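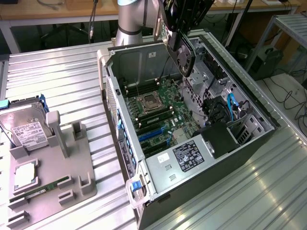 Does a robot arm in a computer repair shop put the repair people out of work?

At Rekow the same people are still on the payroll as before the arm came, but almost all of them have a different day. Some like the new one better, and one told me she'd take the old one back tomorrow if she could pick her own radio station.

I should say up front that I'm a sucker for this kind of place. Rekow takes in old office desktops, the big black-and-gray towers that insurance companies and school districts get rid of by the truckload, and turns them back into machines somebody will pay for. The building is out past the rail yard in Nidgate, next to a tile showroom, and it smells like dust and warm plastic and (on the day I went) somebody's microwaved chili. I spent most of my twenties in a shop a lot like it, so walking in was a little like visiting my old high school, except they'd redone the gym.

Evander Rennie has been the floor lead for six years and he still has the hands for it. You can tell. He picks up a stick of memory by the edges without looking, the way some people pick up a playing card. When he started, the job was four people at a bench, all doing everything: open the case, pull the fan, pull the processor, pull the drive, check it all, put something better back in, close it up, next. On a good week the bench got through 500 towers, and on a bad week everybody's thumbs hurt.

"The thumbs thing is real," he told me. "You push memory clips all day for a year and then try to open a pickle jar."

So the arm does a lot of the clips now. It does fans and drives too, and it puts expansion cards in, though cards are the part everyone has an opinion about. A card has to go down straight and it has to go down hard, but only so hard, and an old case is never quite the shape the drawing says it is. Somebody dropped it in 2011. Somebody's kid sat on it. Evander can feel a bent slot through his fingertips before he knows he's feeling it, and getting that into a program has eaten more of his spring than he planned on.

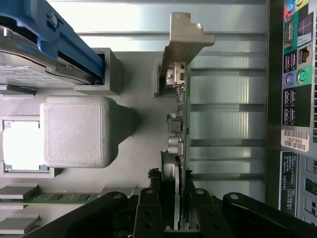 He'd figured on a couple of weeks. In April he was still at it, staying late with a pot of coffee and a stack of the worst cases he could find, changing one thing at a time and writing it down in a green notebook because he doesn't trust himself to remember to save a file. I asked if I could see the notebook. I could not!

What surprised me was how much of the new work is talking. The old bench was quiet, heads down, everybody in their own little world. Now when a case jams, people gather. Is it the clip? Is it the tray, is the part sitting crooked before the gripper even gets to it? I watched a very heated conversation about a drive caddy that went on right through the start of lunch, and I'm including the part where I joined in, which was not my place.

Kgomotso Van der Merwe runs training, a job that didn't exist two years ago. She came over from Sketden, the other refurb outfit in the county, where she'd been a bench tech, and she has strong feelings about how these things get brought in. At Sketden, she says, the machine showed up on a Monday and the explanation showed up a month later. She made Rekow do it the other way around. Everyone on the floor got paid hours to learn to set up a job, stop a job, and say "I don't think this job should go to the arm at all," and that last one has to be listened to. It's in writing.

I liked her a lot. She's also blunt about what got lost. New hires used to learn computers by taking them apart, hundreds of them, until they knew the insides the way you know your own kitchen. If the arm is the one taking them apart, where does the new person get that? Her fix, for now, is that everyone spends their first stretch on the manual bench, no arm, old-school, sore thumbs and all. Management wasn't thrilled about the cost. She held out.

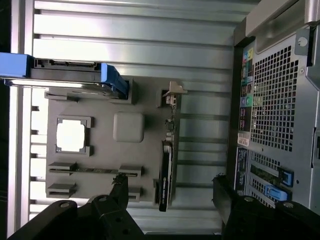 Then there's money, which people brought up with me mostly by the vending machine. The techs who can set up jobs got a raise. The ones who'd rather stick to the bench didn't, and 2 of them are pretty sore about it. Evander thinks they've got a point. He's asked for a second pay step that covers hand skills, for the weird cases and the laptops and the ancient Harries workstations that come in with glued panels and make everybody groan. He hadn't heard back when I left, and he checked his phone about it more than once while we were talking.

Would I go back and work there? I thought about it the whole drive home. I was never great at the bench, I was just fast, and fast is the thing they need least from a person now. They need someone who'll stand there and fuss over why a clip won't seat. I called Evander later to check a spelling and he had to put me on hold, because another case had jammed and four people were already yelling ideas.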